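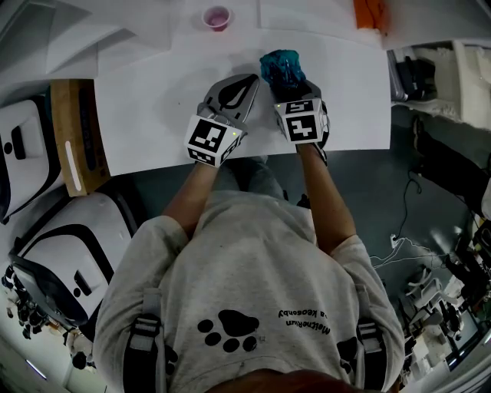 Textile Care and Household Fabrics
Unit 3: Cleaning Cloths and Their Upkeep
Handout revised 7/26/22

Reading for this unit: course packet, section 13. Students who missed the Unit 2 handout on fiber types should obtain a copy before the next meeting, as the terms used below are defined there.

1. Fiber and absorbency

Cotton absorbs water into the fiber itself. Polyester does not; a polyester cloth holds water in the spaces between its fibers. Split microfiber, usually a blend of polyester and polyamide, has a great many such spaces and picks up fine dust well even when dry. A new cotton cloth often absorbs poorly until the finish applied at the mill has been washed out.

Weight is stated in grams per square meter. A cloth of 200 is suited to glass and light dusting. Heavier cloths hold more water but dry slowly, and a cloth that stays damp overnight will begin to smell.

2. Washing

Wash cleaning cloths apart from clothing. Cotton may be washed hot. Microfiber should be washed warm, without fabric softener, which coats the fibers and reduces their ability to pick up soil. Do not wash microfiber with terry towels – the lint transfers and is difficult to remove.

Chlorine bleach weakens both cotton and polyamide over time. Where a stain must be treated, refer to the table in the course packet and test a corner first.

3. Drying and storage

Line drying is acceptable for all cloths covered in this unit. If a dryer is used, select low heat for microfiber. Fold cloths only when fully dry. Kitchen and bathroom cloths are to be stored separately, and a simple color system is recommended for any household of more than one person.

4. Case for discussion: the Friesen laundry

The Friesen laundry serves guest houses in Sarkden and handles 496 cleaning cloths in a normal week. In November the laundry replaced its cotton stock with a blended cloth supplied by Butar. Staff later reported streaks on mirrors. The wash program had not been changed, and softener was still being added to every load.

Prepare short written answers to the following:

Which step in the wash program should be changed first?
Would a heavier cloth have prevented the streaks?
What instructions should the supplier have provided with the order?

5. Laboratory work

Each student will test a cotton cloth and a Traltolex microfiber cloth for absorbency, following the procedure in the packet. Weigh each cloth dry, soak, drain and weigh again. Record both figures in grams. Reports are submitted individually – shared data must be noted as such on the first page.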